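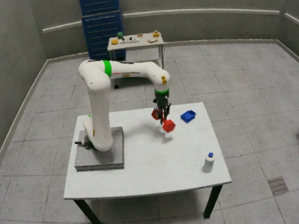
The pick task in Fumow, red cube in the gripper.

Fumow review: a very good simulator with one fault that cost me a gripper finger

I've had Fumow on my machine since August and I was all set to write it a glowing review. Then came a Saturday afternoon with a bang in it, so this is going to be a bit more mixed than I'd planned. Bear with me, I do get to the good stuff.

Fumow is a desktop simulator for robot arms. You build your room, drop in an arm, a table and a few things to pick up, write your program, and watch it run before you let the real one loose. It comes from a small outfit called Biwott and the single-seat licence set me back $218. I'm the one who looks after the arm at our shared workshop in Illthorpe, which sounds grander than it is (mostly I'm wiping the bench and telling people to put their coffee somewhere else).

Setup was easy. I had the arm on its pedestal and a table under it before lunch, and the stock objects are fun to muck around with. I've been using a red cube, an open blue box and a bottle with a blue cap, and the room is nicely done too, right down to the tiles and a floor drain. The shadows are more useful than I expected! When the cube is just off the tabletop you can tell from the shadow underneath, and I've caught a couple of dodgy heights that way.

Okay, the fault. Fumow lets you set a payload, meaning the weight and size of whatever's in the gripper, so it can work out whether you're going to clip anything. When you close the gripper on the cube, the collision check is supposed to treat the cube as part of the arm. And it does, right up until you pause the program and resume it. After that the cube is still drawn in the gripper and still moves along with it, but the collision check has forgotten it exists. You can sweep it straight through the wall of the box and you'll still get a green tick in the results panel.

You can probably see where this is going. I'd paused to answer the phone, resumed, got my green tick and exported the program. Noman Magsi was on the real arm with me and we ran it at full speed, which was dumb, and I'll own that bit. The cube caught the edge of the real box on the way over, the cube twisted in the grip and one finger snapped clean at the mount. The arm's own force limit stopped it a moment later. Noman was standing well back behind the line with his hand near the stop button, so no one was hurt, but it was a horrible noise and we both needed a sit-down.

A replacement finger set from Trilness was $94. We were without the gripper for 11 days waiting on it.

To be sure it wasn't me, I went home and ran the same move over and over with the box in the way. Without a pause, Fumow flagged the collision every time. With a pause after the grasp, it missed it on all 7 tries. Indira Rajan tried it on her laptop with a fresh install and got the same thing. It doesn't matter how long you pause for, either. A tap on the space bar is enough.

I sent the lot to Biwott support and heard back from Shoaib Abbasi the next morning, so full marks for speed. He reproduced it, was very decent about it and said a fix was coming. What I'm less happy about is that there's still no warning on the download page. If you know a simulator is passing moves it shouldn't, please put that in big letters where people will see it! I've asked twice now.

Until it's patched, here's how we work. If a run gets paused, we reset it and start again from the top, no resuming. Every exported program gets its first go on the real arm at crawling speed with an empty gripper, then again at the same speed with a foam block in it. Iqra Virk made up a card with that on it and taped it beside the controller, and she's pretty fierce about enforcing it. I should have been doing slow first runs all along, green tick or no green tick.

Other gripes are small. The camera controls are fiddly on a trackpad, the manual skips over grasp settings in half a page, and undo doesn't cover moving furniture, so I've lost a good table position more than once.

Would I still buy it? Yeah, I would, for planning reach and laying out a bench. It's saved me hours of shuffling tables. I wouldn't trust its collision check with anything in the gripper until the fix is out, and if you're teaching beginners I'd hold off altogether for now. Three stars out of five, and I'll bump it to four when Shoaib's patch lands and I've had a chance to pause it a few dozen times.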